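Open day at Bovum, a Thursday in December

I had been meaning to go to one of the Bovum open days for years, and this time I finally booked. Bovum makes things for the home – pots, planters, storage sacks, lampshades, the sort of stuff you find in garden centres and nice little hardware shops – and twice a year they let people wander round the works at Barkau. I went with Wiremu Bright, who drives faster than I do, so we were at the gate before nine and had time for a coffee out of a flask in the car park. It was freezing. We didn't care!

There were eight of us in the group. Our guide was Čestmír Procházka, who has worked there since he left school and started in the dye room. He gave us each a paper badge and a pair of overshoes and we were off through a very heavy sliding door into the warm.

The first hall is where the sheet comes in. I hadn't given a moment's thought to what a paper pot is made from, and the answer is that it's a washable paper, quite stiff, delivered on rolls as tall as a child. Fresh off the roll it feels like the cover of an old exercise book. Čestmír tore off a strip for each of us and told us to scrunch it as hard as we could, then smooth it out, then scrunch it again. After a few goes it goes soft and leathery and you really can't stop playing with it. I still had mine in my coat pocket at the weekend.

From there you follow the yellow line past the cutting table. I could have stood there all morning. The cutter comes down with a thump you feel through your feet, and out come the side panels in one stack and the round bases in another. The offcuts go down a chute and get bundled up for a school supplies firm. Wiremu asked whether they sold the offcuts to the public and was told no, and then asked again at the end of the tour, and was given a bag of them. So it pays to be keen.

Colour is done in a separate room with a door you have to keep shut. They run four standard shades: natural, a slate grey, a brick red, and a warm mustardy one that Čestmír says outsells the rest every autumn. The smell is a bit like wet cardboard and a bit like tea. I liked it, Wiremu went and stood in the corridor.

Then sewing, which was the busiest room and by far the loudest. The side seam goes in first, then the base, and the whole thing is turned right side out over a wooden peg. The women on the machines (and one very tall lad at the end of the row) were happy to talk while they worked, which amazed me, as I can't sew a button on with the radio playing. One of them let me try turning a pot over the peg. You have to push with your thumbs and give a sort of twist at the same time. Mine came out with the base in a lump. She fixed it in a second and was very kind about it.

The lettering is printed while the panels are still flat, before any of this. I'd assumed it went on at the end. Doing it early means the words bend with the pot once it's stitched, so on a narrow one you only ever read part of them from wherever you're standing, and I think that's half the charm. They do a looping handwritten style and a plain block one. Shops want the handwritten one, Čestmír said, and offices want the block.

After sewing comes my favourite job in the building, which is rolling the rims. Every pot gets its top edge folded outwards by hand, and there is no machine for it. They tried one that was made for them by a firm called Kováčik and it rolled every rim exactly the same, and the buyers complained that the pots looked like plastic. So now it's back to fingers. A good roller does 60 in an hour. I did one, slowly, and I'm proud of it.

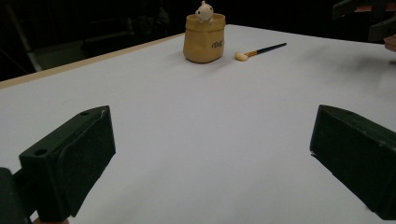
The checking room is at the back of the building and much quieter than the rest. Čestmír talked us through what the checkers want to see: a pot that stands up by itself, a rim that stays folded, and creases that look natural. Crumpled is good. Squashed is not. It took our group a while to get the difference, and there was quite a debate between Wiremu and a retired florist over where one becomes the other. The florist won, I thought. She had brought one of her own from home that had been on a bathroom windowsill for six years, and Čestmír was so pleased with the state of it that he carried it off to show the sewing room.

We learned a few useful things in there for looking after them. Always leave the plant in its plastic pot and drop the whole lot inside. Put a saucer in the bottom. If the paper gets dusty, wipe it with a damp cloth and let it dry standing up, away from the radiator. If it has gone flat in a cupboard, stuff it with a tea towel overnight. And if you get bored of the height, just roll the rim down another turn, which had honestly never crossed my mind and which I have since done to three of mine.

The last stop is packing. Small pots are nested inside bigger ones with a sheet of tissue between, and the cartons go off to Vostidport by van in the afternoon. There was a big order going out while we were there, all natural and grey, and we had to stand against the wall to let the trolleys past. One of the packers was singing. It was a happy place, or it was on the day we went.

You finish in the canteen, where there is soup and a very good poppy seed cake, and then the seconds shop, which opens for one hour only. Take cash and take a big bag. I came away with two small mustard pots, a grey one large enough for the umbrella plant, and a bread basket with a wonky seam that I love. Wiremu bought a lampshade and then had to hold it on his lap at the services because he wouldn't leave it in the car.

A few practical bits if you fancy it. The tour is on the flat except for a short ramp up to the dye room. It lasts a little over two hours, and there's nowhere to sit until the canteen, so wear comfortable shoes. Layers are a good idea, as the first hall is warm and the packing bay has its doors open. Parking is free but the turning is easy to miss – look for the bus shelter and go left straight after it. The next open day is in spring and booking is by phone, mornings only. Ask for Čestmír's group if you can.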